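Subject: Re: [smallhosts] Moving a pile of little sites off Gundstead

Hi all,

Sorry for the slow reply, I wanted to get the last of the mail accounts across before I wrote anything down. Quoting the earlier message so people on digest can follow:

> Has anyone on the list moved away from Gundstead since the
> price change? I have a shared plan with 9 small sites on it,
> mostly WordPress plus one old forum that I'm scared to touch.
> I'm looking at Vidthorpe and Karakaya. Main worries are email
> and how long things will be down. I don't need anything fancy,
> I just don't want to be rebuilding mailboxes at midnight.

I did this in July with a very similar setup, so here's how it went for me. I ended up on Vidthorpe. Karakaya looked fine too, and their panel is nicer if you ask me, but they only keep backups for 4 days on the cheap plan and I usually take longer than that to notice I broke something.
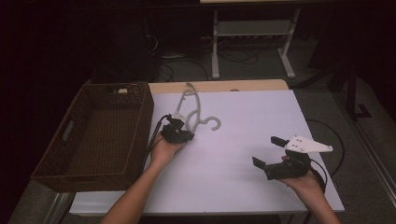

Can you keep the old account running while you move?

You can, and I'd pay for the extra month even if it feels like a waste. Gundstead doesn't shut anything off when you change the nameservers, so both copies just sit there until your paid time is up. I left mine alone until the new bill came in and then canceled.

The sites themselves were easy. Vidthorpe has an importer that takes a full panel backup, and it pulled in all the WordPress stuff without a complaint. Two of the databases came over with the wrong character set (lots of funny symbols where the apostrophes used to be!) and I had to export those by hand and load them again. If your forum is as old as mine, check that one first. Also look at which PHP version the new server gives you by default, you can set it per site but the menu is hidden under "Advanced" and I spent way too long looking for it.

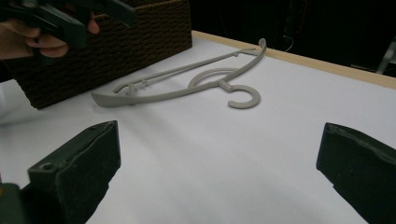

Email was the part I'd been dreading. The importer makes the mailboxes but it doesn't bring the old messages, so you need to copy them folder by folder with an IMAP sync tool. My biggest mailbox had 3000 messages in it and went across overnight. I treat the whole thing like my closet and keep everything on its own labeled hook, one note per domain with the login, the DNS records and the mailbox list. A gray plastic hanger like the one lying by the basket up there is pretty much my idea of good filing – one thing goes on it and you can find it again. Anyway, make those notes before you start, and copy down the DKIM record separately. It'll be a new one on the new host and your mail may land in spam until you swap it.

On DNS, I turned the TTL down to five minutes the day before and then switched one domain at a time, smallest first. I didn't see any real downtime on the plain sites. The forum I put in maintenance mode while the database copied, so people wouldn't post to the old copy and lose it.
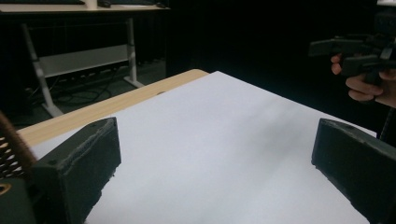 Open, over white paper.

Support at Vidthorpe has been okay. I opened 2 tickets. The first got a canned answer that had nothing to do with what I asked, and the second (about the outgoing mail limit) got a real person who raised it for me the same afternoon. Gundstead were perfectly polite when I left, I should say that too. They offered me a discount but it was only for the first year and then right back up to the new price, so no thanks.

I typed up my whole checklist as a plain text page a while back and a few people have asked for it, so the short version is pasted in below. Change whatever you like.

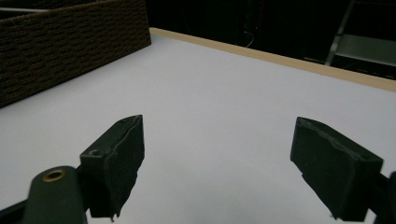
Posted by the Prirkodthorpe webmaster, 08/01/2022

Download a full backup from the old host and open it to make sure the files are in there. Write down every DNS record, including the odd ones you don't recognize. List all mailboxes, forwarders and autoresponders. Set up the new account and test each site through your hosts file before you touch the nameservers. Copy the mail once, switch the domain, then copy the mail again the next day to catch the stragglers. Reissue the SSL certificates as soon as the domain points at the new server. Look for cron jobs! I forgot mine and the newsletter sat there for a week.

If you do go with Karakaya instead, please post how the mail import goes. I have one more client to move this fall and I could still be talked into it.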